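Guides > Open sources > Video > Checking a helicopter clip

Start Guides Aircraft Maps Archive Contact

How to check where and when a military helicopter clip was filmed

Updated Thu 31 October

A clip turns up in a channel you follow. Two helicopters come in low over a tree line, something flashes, the person filming shouts, and the caption gives you a place and a day. Is the caption right? You can often find out from your own kitchen table, with free tools and a bit of patience, and I promise it's one of the most absorbing things you can do with a wet Sunday.

I've been at this long enough to have a log of 246 clips, good ones and hopeless ones, and I still get a little jump in the chest when a bend in a road on the screen lines up with a bend in a road on the map. The method below is the one I learnt from Vasylyna Symonenko, who ran an evening class on it in Trultton, with a few habits of my own bolted on.

For the worked example I'll use a clip from an exercise over the Fatdale training area. It's a nice one to learn on: short, shaky, badly captioned, and with plenty in the background.

What you need

A desktop or laptop with a decent-sized screen. You can do this on a phone but you'll miss things.
A video player that steps forward one frame at a time. VLC does it with the E key.
A satellite map with older pictures as well as the current one.
A sun position calculator. There are several free ones on the web.
A plain text file or a notebook for your log.

Memory matters more than raw speed if you like having a map, a player and thirty browser tabs open at once (guilty). Otherwise any ordinary machine will do. 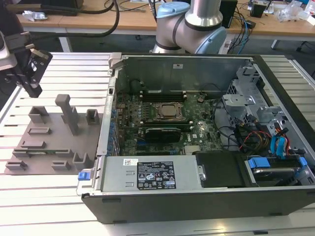
Step 1: Save the clip before you do anything else

Clips vanish. Accounts get closed, people have second thoughts, channels tidy up. Save the file, then save the page it came from, including the caption and the time of posting. Put both in a folder with a boring name you'll understand next year. Mine for the exercise clip is called fatdale-pair-low, and the log entry under it starts with the web address and the time I saved it.

Don't trim it, don't convert it and don't rename the only copy. Work on a duplicate. If you can get hold of a less squashed version from an earlier posting, keep that too – every time a video is passed on through a messaging app it tends to lose detail, and it's always the road sign that goes first.

Step 2: Look for an older copy

This is the step that saves the most time, so please don't skip it! A great many "new" clips are old ones with a fresh caption. Take stills from different moments and put each of them through more than one reverse image search. Pick frames with a clear skyline or a building. A frame that is mostly sky with a dark speck in it will bring you back a thousand other dark specks.

Search the words as well. Try the caption in the language it was posted in, then in the languages spoken nearby, and try the plain words someone would have used if they had posted it with no knowledge of the event: "helicopters over our village", "loud this morning", that sort of thing.

If an older copy turns up, stop and compare the two properly. Watch for flipping. Somebody mirrored the Fatdale clip before it reached me, and I lost an entire evening looking for a church on the wrong side of a river. Lettering on vehicles and signs gives it away fastest. With none of that in view, see which side the tail rotor is on, once you know the type.

Step 3: Name the aircraft

Go slowly here. Everyone wants to shout out a type in the first second, and everyone gets it wrong sometimes.

Begin with the shape of the whole thing. One main rotor or two? If two, are they stacked on the same mast, as on the Ka-52, or one at each end, as on the Chinook? Is there a tail rotor at all? Stacked rotors with no tail rotor narrows it down wonderfully. Then look at the nose, the undercarriage (wheels or skids, fixed or tucked away) and whether there are stub wings.

Blades are harder than they look. The camera freezes them at odd angles, bends them, and sometimes makes them seem to hang still in the air. Step through a good stretch of frames before you write a number down. In my example the five main blades only came clear when the second aircraft banked away.

And a type doesn't give you a country. Plenty of forces fly the same machines, and paint can be very hard to read against a bright sky. Write "type likely, operator unknown" and carry on. It feels unsatisfying the first few times. You get used to it.

Step 4: Forget the aircraft and look behind it

Now the real fun. Play the clip again and ignore the helicopters completely. You want things that stay where they are: ridges, pylons, chimneys, water towers, road junctions, the gaps in a row of trees.

If the camera pans, take a still every so often and lay the stills side by side to make one long view. Free panorama software will do it, or you can overlap them by hand in any drawing program. A long view is easier to match to a map than any single still, and you'll start to see the order of things from left to right. Jot that order down. For Fatdale mine read: pylon, pylon, barn with a pale roof, gap, wood, mast.

Then sketch it as though you were looking down from above. The sketch can be awful. It only has to show what is in front of what.

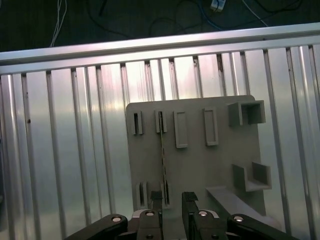 Light grey panel in front of a ribbed metal wall

Step 5: Take the sketch to the map

Start with the place in the caption, even if you doubt it. Rule it in or out first. Look for the rarest item on your list – power lines are common, but a power line crossing a river beside a water tower is much less so.

When you have a candidate, draw lines on the map. If the barn hides the left edge of the wood in the clip, then camera, barn and wood edge sit on one straight line. Do the same with another pair of objects and the lines will cross where the person was standing. It's a lovely moment when they cross in a lay-by or on a balcony, somewhere a person would really stand.

Check older satellite pictures too. Barns get new roofs, woods get felled. I nearly threw out the right field at Fatdale over a missing hedge, and then found the hedge in an earlier picture, exactly where it should have been.

If the ground is flat and the clip is all sky, you may get nowhere. Write "not located" and mean it.

Step 6: Work out the time from shadows

You need something upright and its shadow on level ground. A lamp post is perfect. Once you know the spot, the direction of the shadow on the map gives you the direction of the sun, as it lies exactly opposite. Put the place and the claimed date into the calculator and slide the time along until the sun's direction matches.

For a second check, use length. The height of the object divided by the length of its shadow is the tangent of the sun's height above the horizon. If that sounds like school, don't worry, the calculator will usually draw it for you.

Remember that a sun position doesn't settle the date by itself. The sun takes very nearly the same path on two different days of the year, one on each side of midsummer. So bring in everything else: leaves, crops, snow, puddles, what people are wearing. My clip was captioned as spring, but the wheat was ripe and the shadows fitted July beautifully. 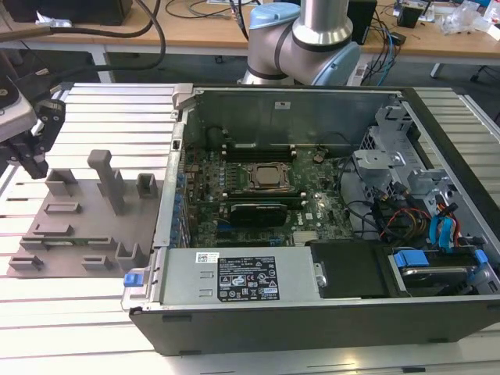 Weather records help here as well. If a clip shows hard-edged shadows and the nearest station logged thick cloud all day, one of the two is wrong, and it's usually the caption. Look at the hour and not only the daily summary. And do check the time zone of whatever record you're reading, as lots of them are in UTC and the clip won't be.

Step 7: Listen

Turn the sound up and wear headphones. If there's a flash on the ground and then a bang, the gap tells you the distance: sound covers a kilometre in just under three seconds. Step through the frames to measure the gap and you have one more line of evidence to set against your map.

Be careful, though. Sound is the easiest thing in a video to swap. If rotor noise fades out while the aircraft is still coming closer, or the bang lands on the very same frame as a distant flash, treat the whole soundtrack as added later.

Voices are useful for accent and for names of places. Ask a native speaker if you can. I once heard "Eder" quite plainly and built a whole theory on it, and a kind reader told me it was somebody calling a dog.

Step 8: Write it up so that another person can repeat it

Put what you saw and what you think in separate parts. Give the coordinates, the stills with matching features marked in matching colours, and how sure you are for place, date and type, each on its own. Being certain of the field and unsure of the month is a perfectly good result.

Then hand it to someone and ask them to break it. I send mine to the Drokel list, where people are cheerful and merciless.

One thing I feel strongly about: if a clip is recent and from a real war, think hard before putting a position on the web. You could be pointing at a house where the person who filmed it still lives. Check it privately, share it with people who have a proper need, or wait. Blur faces and door numbers in your stills as well.

If you get stuck

Leave it for 15 minutes and then watch the clip with the picture flipped upside down. It sounds daft, but it stops your eye going straight to the aircraft.
Try the map with north at the bottom.
Go back to Step 2 with a fresh still. New copies surface all the time.

The practice clip is in the archive under number 3159, with my answer in a separate file so you won't see it by accident. Have a go before you open it, and write to me if your lines cross somewhere different from mine

Related guides

Telling rotor types apart from a silhouette
Reading shadows on satellite pictures
Making a long view from a panning shot
Keeping a log you can still read next year
Old footage, new caption: what to look for first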